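Subject: Re: [dredbridge-db] Nightly job slow after adding an index??
Date: April 10, 2021

Hi all,

Replying on the list instead of privately because I bet a few of you have the same thing going on and haven't noticed yet. Quoting the original so the folks on digest can follow along:

> We have an orders table for the Brennan warehouse and a nightly job that
> loads new rows and then updates the status on the old ones. Last week I
> added an index on status because the lookup page was slow. The lookup page
> is great now, but the nightly job went from 4 minutes to way past the
> window and I had to kill it twice. I thought indexes made things faster?
> The table already had a bunch of them from the old vendor. Should I just
> drop mine?
>
> Also the update runs one row at a time in a loop, if that matters.

OK so, short version: yes, the loop matters, a lot, and no, don't drop your index yet!

An index is a second copy of part of your table, kept in a different order. When you read, the database can jump right to the rows it wants. When you write, it has to go fix that copy too, and every other copy that includes a column you touched. Your new index is on status, and status is the one column your nightly job changes on every row. So each update now takes the entry out of one spot in the index and puts it in another spot. Before last week it didn't have to do any of that.

Would that alone take you from a few minutes to "kill it"? I doubt it. My guess is the loop. If every pass through the loop is its own transaction, you're waiting on the log to get flushed to disk every single time, and now there's more to write on each pass. We had almost the same mess at Flanbridge a while back (different table, same idea). I rewrote the loop as one update with a join to the staging table, and the job dropped so far down the report that I thought it had failed.

Something like this, with your own names of course:

UPDATE o
SET o.status = s.status
FROM orders o
JOIN staging_orders s ON s.order_id = o.order_id
WHERE o.status <> s.status;

That last line is the part people skip. If the status is already right, leave the row alone. Watch out if either column can be NULL though, because the <> won't catch those and you'll be scratching your head over rows that never change. (Ask me how I spent a good chunk of September.)

If one giant update locks the table for too long and the night shift starts calling, break it into batches. I use 300 rows at a time on the busy tables, which is pretty small, but I like my phone quiet. Try bigger ones if you've got the room.

Now about those old vendor indexes. Please look at them before you touch yours! The usage view will show you reads and writes per index since the last restart. On our copy of the same vendor schema I found 4 that had never been read once, and the worst of them had 2133 writes against it in a single evening. All cost, no benefit. Two warnings though. The numbers reset when the server restarts, so wait until you've been through a month end. And script out the create statement before you drop anything, so you can put it back when somebody's weird quarterly report falls over.

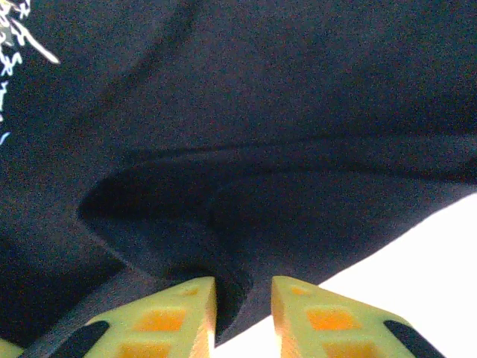
One more thing to check is whether status is even a good column to index by itself. If nearly all of your rows say "shipped" then the index does nothing for you when someone searches on shipped, and the optimizer will most likely ignore it and scan the table anyway. What your lookup page probably wants is the handful of open ones. A filtered index on just the open statuses would be much smaller, and the nightly job wouldn't have to bother with it for rows that were never in there and aren't going in.

So if it were me I'd do the rewrite first and time it, then swap in the filtered index and time it again. Don't do both the same night or you won't know which one helped. And run it on the test box first, even if the test box is as sad as ours.

Could you post the plan for the update if it's still slow after that? The actual one, with row counts, please, not the estimated one. If you see a big fat sort in there right before the index update, that's normal for a wide update and I wouldn't panic about it.

Oh, and is anyone else still on the Nutness export tool? It's been dropping trailing spaces from our key columns and I'd love to hear I'm not the only one. I'll start a separate thread for it.

Good luck tonight!

--
Dredbridge database users list
To unsubscribe, send a blank message with "unsubscribe" in the subject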